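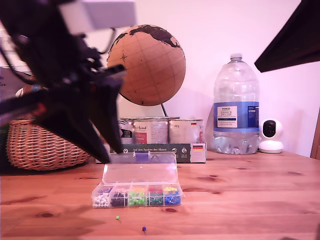 Keeping a home map and cuttings file on the Haberkorn talks

Last updated August 2024

Readers who follow the talks between Gurker and Clonitz have asked how to keep track of the ceasefire line at home. The statements come out late, the two sides use different names for the same villages, and the line in the morning paper is often drawn too thick to be of use. A paper map and a box file still do the job well.

Choosing a map

Buy a road map, folded or flat, at a scale that shows villages and river crossings. Political maps from school atlases leave out most of the places the delegations argue over. If the map has been folded for years, iron it from the back on a low setting with a tea towel over it, and let it lie under books overnight.

Check which spelling the map uses. Older sheets give only the Gurker names. Pencil the Clonitz name next to each one, small, and do it before you start pinning.

Backing it

Cork tiles are cheap and take pins well. Softboard is lighter if the wall is plasterboard. Leave a margin of bare board all round the map for notes. Fix the map at the corners only, as you will want to take it down when a new sheet comes out.

Marking the line

Use thread, and keep ink off the map. The line agreed in Document 1146 was moved twice in July alone, and anyone who had inked it in has a spoiled map. Sewing thread sags, so use button thread or thin string and wind it once round each pin.

Set aside one colour for positions both sides confirm and another for positions only one side claims. Write the key on a card and pin it in the margin. The withdrawal zone is 600 metres deep on paper, and on most road maps that is about the width of the thread itself – don't try to show it to scale.
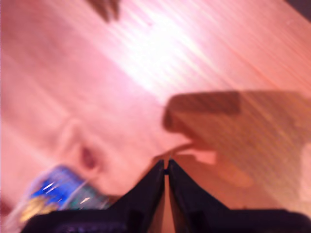
Sorting the cuttings

Date every cutting the moment you cut it out, on the front, in pencil. Then put it in one of these:

Statements by the Gurker delegation
Statements by the Clonitz delegation
Reports from the monitors
Prisoner exchanges
Comment and letters

Comment fills up fastest and is the least use later. Thin it out every couple of months. My own file reached almost 900 pieces before I did this, and a good third went straight into recycling.

Newsprint yellows quickly in a kitchen. Photocopy anything you mean to keep and throw the original away. Glue sticks are better than paste, which wrinkles the paper. Never use sticky tape on the face of a cutting, and take out metal staples and paper clips, which leave rust marks.

Reading the statements

When a spokesman says the other side "has agreed in principle", file it under the side that said it. Wait for the joint text. It is normally published in Heltunero the day after a session closes, and both delegations sign it. 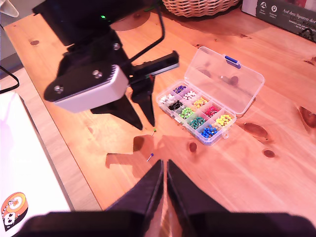 Where the joint text and an earlier statement disagree, clip the two together and leave the thread where it was until the monitors report. Their reports are dull to read but they give village names and road numbers, and those can be pinned.

Keep withdrawn statements as well. Mark them with a W in the top corner.

Storage

Box files stand up better than ring binders, and you don't need to punch holes. Keep them off the floor and away from the boiler. Label the spine with the year and the round of talks – round 2 onwards is enough for most people, as the first produced only a timetable.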